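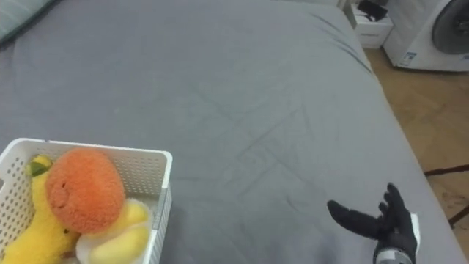

Fetemmont助成 進捗メモ（二月分）
Grisden校 ロボット班「Esquivel」
書いた人：Won（班長）。Kwan先生のチェック前の版です、先に送ります。

遅れてすみません。締切が午後5時だと思っていたら正午でした。文章が荒いところは次の版で直します。会計の表は別ファイル、Chuangから今夜中に届くはずです。

## 今どこまで

課題は申請書のまま変更なし。ベッドの上に散らかったぬいぐるみを、ロボットがカゴに入れる。人は横で見ているだけ。春のBundevholm大会の「部屋の片づけ」部門に出します。

- 遠隔操作での片づけ → できる。操作する人による差が大きい
- 操作データの収集 → 進行中。目標200本、まだ足りない
- 学習したモデルでの自動動作 → 一個だけなら入ることがある。続けて全部はまだ
- 大会用の台車 → 手つかず
- 安全手順書 → 第一版ができた。Kwan先生が赤入れ中

前回の報告で「一月末には自動で二個」と書きましたが、届いていません。一個目を入れたあと次に向かうところで止まる。原因は下に書きます。

## データ収集

放課後に交代で操作しています。一人が操作、一人が停止ボタン、一人が記録。三人そろわない日は動かさない決まりにしました（一月に二人でやろうとして先生に止められた）。

一回の流れ：

1. カゴを置く。向きは毎回少し変える
2. ぬいぐるみを置く。記録係が決める、操作する人は口を出さない
3. アームを開始姿勢へ
4. 合図、記録開始
5. 全部入るか、制限時間で終わり
6. 成功／失敗／やり直し をシートに書く

6番を忘れる人が多い。動画を見返して付け直す作業に、先月は丸一日使いました。今は記録しないと次の回が始められないようにスクリプトを直してあります（Hậuが書いた）。これは効果が大きかったです。

「成功」の基準も途中で変えました。最初はカゴの縁に引っかかっていても成功にしていた。大会規則を読み直したら、手を離したあとカゴの中で止まっていること、とある。古い分は全部見直し、引っかかりは失敗に移しました。使える本数が減ったのはそのせいもあります。

操作の癖も問題。Yuenは速い、でも高いところから落とす。私は遅くて、カゴの底近くまで下げてから離す。両方を混ぜて学習させると、カゴの上で迷うような動きになりました。下げるのか離すのか決まらない感じ。今は「縁より下まで入れてから離す」に統一。Yuenは不満そうですが従ってくれています。

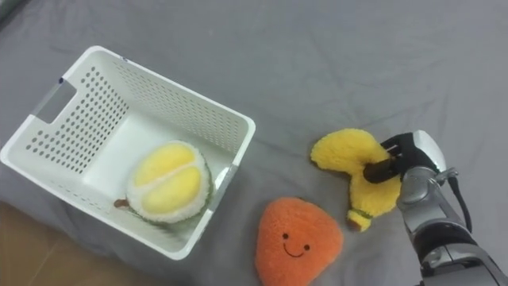 つかみ方は、この一か月でいちばん時間を使ったところです。布ものは硬い物と違って、閉じる強さを決めても結果が毎回違う。とくにバナナ。黒い指が真ん中に食い込むと黄色い生地が指に巻きつくように曲がって、端の緑と茶色のところが下に残る形になります。この状態で持ち上げてよいのか、置き直すべきなのか、班の中でも意見が割れました。Hậuは「持てているなら行く」、Chuangは「カゴの縁に下が当たるから置き直す」。試しに両方の操作を記録して、別々に学習させることにしました。比較はまだ途中。ドリアンは厚みがあるので上からでも横からでもわりと持ちやすく、今のところ苦情なし。オレンジ色の笑った顔のやつは丸みがあって、指を閉じる途中で逃げることがあります。顔の縫い目を目印に狙う人が多いので、顔が下向きのデータを意識して増やしています。

つかむ位置については、次の三案で比べます。

- 案A：重心に近いところを上から
- 案B：端を横から
- 案C：操作する人の自由（今までのデータ）

案Cがいちばん多く、いちばんばらばら。Aに寄せたい、が班の大体の意見です。ただ案Aだと、シーツまで一緒につまむことがあります。シーツが引っ張られると他のぬいぐるみも動いてしまって、カメラで見た位置とずれる。閉じる前に少しだけ上げる、で減りましたがゼロではない。

## 止まる件

一個目のあと次に向かわない問題。Hậuの調べでは、学習データの中で一個目を入れたあとに操作する人が休んでいる時間が長すぎる。人間が「次どれにしよう」と考えている間、アームはカゴの上で静止しています。モデルはそれをまじめに真似していた。

対策：

- 静止している区間を切る（スクリプト作成済み、確認中）
- 始める前に、操作する人が順番を声に出して決めておく
- 入れ終わったら一度開始姿勢に近いところまで戻す

三つ目は動作が長くなるので反対もありました。とりあえず試します。静止区間を切ったデータで学習し直したものは、少なくともカゴの上で固まる時間は短くなったように見えます。ちゃんとした数字は次回報告で。今出すと間違えそうなので。

## しわの件

シーツのしわを物体と間違えることがありました。灰色で、光の当たり方によって濃い線に見えるらしい。最初は毎回きれいに伸ばしていたのですが、大会会場のベッドがきれいとは限らないとKwan先生に言われて方針を変えました。伸ばした状態としわのある状態を混ぜて記録しています。誤認識は減っている印象です。印象だけです、すみません。測り方をYuenが考えています。

照明も変えたいのですが、今はカーテンの開け閉めしか手段がない。スタンドライトを一台買いたいです（下の予算のところ）。

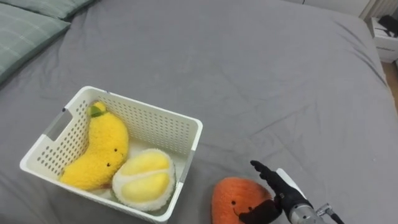
## 安全

大きな事故なし。小さいのが一件。操作を交代するときに、前の人が装置から手を離すのと次の人が持つのが重なって、アームが急に横へ動きました。停止ボタンですぐ止めた。人もロボットも無事、カゴが少し動いただけ。

その日のうちに手順を変更：

- 交代のときは必ず停止状態にする
- 停止係が「止まってます」と言うまで装置に触らない
- アームの届く範囲に人が入るときも同じ

ケーブルも見直しました。手首から出ているケーブルが動作中にシーツに引っかかりそうになることがあったので、余りを短くまとめて固定。一日の始めと終わりに点検、担当はChuang。点検表は安全手順書の最後のページにあります。

先生なしでは電源を入れない、は前から同じです。先生が会議の日は机で動画の整理だけしています。

## 班の様子

今年から入った二人も操作に慣れてきました。最初は怖がって停止係しかやりたがらなかったのに、今は順番待ちでもめる。操作は一人続けて8本まで、と上限を作りました。これを超えると雑になるのが動画で見てもわかります。腕も疲れる。

下級生向けの見学会を一回やりました。定員16人、申し込みはすぐ埋まった。見せたのは遠隔操作だけです。自動動作は失敗すると長いので出しませんでした。質問でいちばん困ったのは「手で入れたほうが早くないですか」。Yuenが「早いです」と答えて終わりました。次はもう少し説明を用意します。手が動かしにくい人の部屋で使う話とか、申請書に書いたことをそのまま話せばよかった。

Kwan先生からは、記録ノートの書き方がよくなったと言われました。一方で、失敗の理由が「なんかだめ」になっている回がまだある、とも。書いたのは私です。今は失敗の欄を「つかみ」「運び」「離し」「その他」から選んで、一言足す形にしました。

## お金

詳しくはChuangの表を見てください。ここでは変更のお願いだけ。

- 予備の手袋・指先の保護材：申請どおり。まだ買っていない
- 記録用ディスク：購入済み。動画が思ったより大きく、半分以上埋まっています
- 台車の材料：未購入。形が決まらないと買えない
- スタンドライト：申請になし。台車の塗装費から回したい

最後のだけ許可が必要です。塗装はなくても大会に出られます。見た目はあきらめます。返事をもらうまでは買いません。

## 三月にやること

- データの残りを集める（Yuen、Won）
- 静止区間を切ったデータで学習し直し、切らないものと比べる（Hậu）
- つかみ方の案A・Bの比較を終わらせる（Hậu、Chuang）
- 台車の図面。ここが一番遅れている（Chuang）
- 安全手順書の第二版（Kwan先生、Won）
- 通し練習。カゴの位置を毎回変えて、制限時間6分で

台車が間に合わない場合は、会場の備え付けの台を借りる案があります。大会事務局に高さを問い合わせ中で、返事待ち。高さが合わないとカメラの見え方が変わって、今のデータがどこまで使えるかわからない。なので台車はできれば自分たちで作りたいです。今いちばん心配なのはここです。

## 困っていること・お願い

1. ライトの流用の件、可否だけ先に教えてもらえると助かりまず
2. 財団の方で、布をつかむロボットに詳しい人がいたら紹介してほしいです。メールで質問するだけで大丈夫
3. 中間の見学に来られる場合は、放課後の早い時間がいいです。遅いと片づけの時間とぶつかります
4. 次の報告書の様式、前のと同じでよいか

見学の日は自動動作も動かす予定です。遠隔操作のほうも準備しておきます。操作はたぶんYuen。

動画は共有フォルダの「二月」に入れました。名前の付け方が途中で変わっているので、古いほうはHậuが直してから並べ直しまます。それまでは下のほうにあるものを先に見てください。

Eun-ji Won
確認：Hui-mei Kwan（まだ）
会計：Lok-yiu Chuang
データ・学習：Hậu Trình
操作・大会連絡：Chun-hung Yuen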